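Setting up a two-arm build to work at a kitchen counter
Workshop tips – Prondside shared workshop

These notes cover running a pair of arms at a domestic sink and drawer dishwasher, unloading dishes and moving them to the counter. They assume the arms already home correctly and the emergency stop has been tested. Most of the points below were learned on the Sinatell controller, but they apply to any similar build.

Base height and standoff

Set the base height before anything else. Changing it later means repeating the camera calibration and every taught position. Ours is set so that the grippers, pointing straight down, clear the front edge of the worktop by 40 mm with the elbows bent. Less than that and the fingers catch the edge when an arm swings in from the side.

Standoff is a compromise. Too close and an opened drawer hits the base. Too far and the back of the sink is out of reach. Pull every drawer and door in the working area to its full travel, mark the floor with tape, and park the base behind the tape. With the drawer fully out we need 295 mm between its front and the base column.

Lock all castors. On a floor with any give in it, check for level again after the arms have been moving for an hour.

Drawer machines

A drawer dishwasher suits arms better than a drop-down door. The rack comes out with the drawer, access is from directly above, and there is no door to lean over. Points to watch:

Teach the pull as a straight line along the runners. If the gripper path is a few degrees off, the drawer binds and the arm faults on torque.

Plates standing between tines should be gripped by the upper rim and lifted vertically until clear of the wire. Only then rotate.

Cups lying on their side need a separate grasp. Take them across the body with the fingers either side, lift, then turn upright over the counter. Do not try to turn them inside the rack.

Limit closing force to the value found with the weakest dish you own. Start low and raise it in small steps until the dish stops slipping.

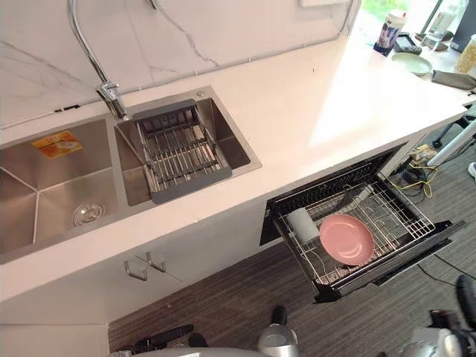 Head camera view over the sink and open drawer, with both arms low.

Camera and light

Mount the head camera high enough to see the sink, the worktop and the open drawer at once, even if this wastes part of the picture on the floor. A second look at each end of the job saves moving the head in between.

Sunlight on a white worktop is the main cause of missed detections. Fix the exposure by hand, using a reading taken from the brightest part of the counter, and accept that the cupboards will look dark. Auto exposure shifts every time an arm crosses the view. If the window cannot be covered, run before 9 am or after the sun has moved off the counter.

Polished steel and clear glass both give poor depth readings. For basins, measure the depth with a rule and enter it as a fixed plane. Clear glasses are best left out of the first trials altogether. A coloured plate is the easiest object to begin with.

Sink fittings

A tall tap neck is easy to forget when planning paths, as it may be above the camera's view. Model it as a plain upright cylinder with a 40 mm margin and extend it well past its real height. Treat the lever as part of the same block until you have a reason to operate it.

Roll-out or extending racks that rest across a basin will creep when a plate is set down with any sideways motion. Come down vertically, open the fingers, and go up the same way. If the rack still moves, put a strip of silicone mat under each end.

Cables

Arm cables should leave at the rear of the base and run away from the drawer side. Leave a loop at each joint long enough for full travel, then tie the rest. Mains and signal leads go in separate bundles. The Qin gripper leads are stiff when new and should be flexed through the full wrist range by hand before they are clipped down.

Keep control boxes off the floor near a sink where possible. A shelf or an upturned crate at 200 mm is enough for small spills.

Speed

Run at a tenth of full speed until the whole cycle has completed ten times without a stop. We then raised ours in two steps. The present cycle, from drawer open to last dish on the counter, takes 148 seconds, and there is little to gain from going faster with crockery.

Spare finger pads are in the Skuston drawer cabinet, second row. Replace in pairs and redo the force test afterwards.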